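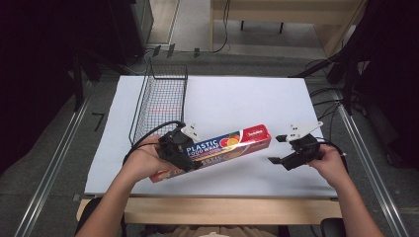 Skekthorpe Home Cheesemakers - Aging and Storage Group

Weight loss in a small aging cabinet

28 March 2020

The large wheel went into the cabinet at 3,224 g, dry-salted, rind closed, no visible cracks. After its first stretch of aging it had lost 171 g, or 5.3 percent of the starting weight. I had been asked to write up how I keep the log and what I do with the numbers, so most of what follows is procedure.

The cabinet is a Fusier wine cooler with the bottle racks taken out and two boards put in. Its thermostat has no effect on humidity except by accident. When the compressor runs, water condenses on the rear plate and drains to the tray, and the air gets drier. When it stops, the air recovers from whatever moisture the cheese and the boards are giving up. A hygrometer placed in the middle of the cabinet shows this as a sawtooth. Placed against the back wall it shows a much taller sawtooth, and placed inside a lidded box it shows nearly a flat line. All three readings are correct for the spot where they were taken. When someone tells me their cabinet runs at 85 percent, my first question is where the sensor sits.

Weight is a better record than humidity. A cheese gives up water according to the temperature, the air speed, the humidity at its surface and the state of the rind, and a scale adds all of that up without being told. I use a Sedel bench scale with one-gram resolution. It drifts when cold, so it stays on the counter and does not go in the pantry. I check it with the same steel weight before each session. The cheese is weighed bare, on a tared sheet of parchment, before it is brushed or turned. Brushing removes mold and a little rind, and if you brush first and weigh second the log will show a loss that has nothing to do with water.

Size matters more than most beginners expect. The second wheel in the cabinet, from the same milk and the same press schedule, started at 1,460 g. If two wheels have the same proportions, surface area goes up with the two-thirds power of mass, so the smaller one has more surface for each gram of cheese. The ratio of the two masses is 2.2 and its cube root is 1.3. On geometry alone, the small wheel should lose its weight 1.3 times as fast in percentage terms. Mine did worse than that in the first period. The small wheel was on the upper board, nearer the fan, and I had not swapped them. They now change places every time they are turned.

The other thing the geometry leaves out is the rind. A fresh rind passes water easily. As it dries it becomes a barrier, and loss slows down even if the air does not change. The plotted curve should be steep at the start and then bend over. A straight line late in aging means something is wrong, and in my cabinet it has meant a crack under the edge of the wheel on both occasions. Run a thumb around the bottom rim. A crack can be felt before it can be seen.

A rind that closes too quickly is a separate problem. The outside shrinks, the inside does not, and the surface splits. The weight log gives early warning of this if you weigh often enough in the first days. I do it daily until the curve bends and then move to longer intervals. For a hard cheese I start to worry when the loss on a single day is more than one percent after the rind has closed. That threshold comes from my own failures and I would not defend it for a washed rind or anything soft.

To slow the loss I use these, in order:

1. Move the wheel away from the fan.
2. Put it in a lidded plastic box with the lid cracked open. Widen or narrow the gap according to the log.
3. Put a damp cloth in the box, not touching the cheese.
4. Oil the rind, for a recipe that allows it.

Wax and vacuum bags are outside the list. Both stop water loss almost completely, and a cheese that is still too wet when sealed will stay too wet.

Simão Tavares disputes item 3. His view is that a damp cloth makes the humidity jump and then fall as the cloth dries out, and that a small open dish of salted water holds a steadier level. He is right in principle. A saturated solution of ordinary table salt settles at 75 percent, which is too dry for what I make, but potassium chloride settles in the mid-eighties and is sold as a salt substitute. It has to be saturated, with undissolved salt left on the bottom of the dish, or the level wanders. I have a box running with it now and will report when the curve is long enough to mean something.

After cutting, the rules change. A cut face has no rind and dries fast at the edges. Afonso Rocha took a 400 g wedge from the last Caldeira batch (our name for the firm washed-curd recipe, after the pot it was first made in) and kept it in the refrigerator door wrapped in parchment alone. It had hard corners within days. Plastic wrap tight against the cut face prevents this, but if the rind is wrapped as well it turns slick and begins to smell of ammonia. My compromise is plastic on the cut faces only, paper over the whole wedge, and fresh wrap each time the piece is opened. Not all kitchen wrap is the same material, either. Polyethylene clings less than the older PVC type and tends to lift at the corners, so fold it back over itself by an inch or so and let the paper hold it down.

On the log itself: one line for each weighing, with date, weight, position in the cabinet and anything done to the rind. Compute the percentage from the starting weight, never from the previous entry. Several logs I was sent in March had mixed the two, and the totals cannot be recovered unless the raw grams were also written down. Write down the raw grams.

The small wheel gets cut next. The large one stays in until it has lost ten percent or until I need the board for something else.

We use cookies to remember your preferences. By continuing to read this site you accept their use.

Contact | © 2020 Skekthorpe Home Cheesemakers | Back to top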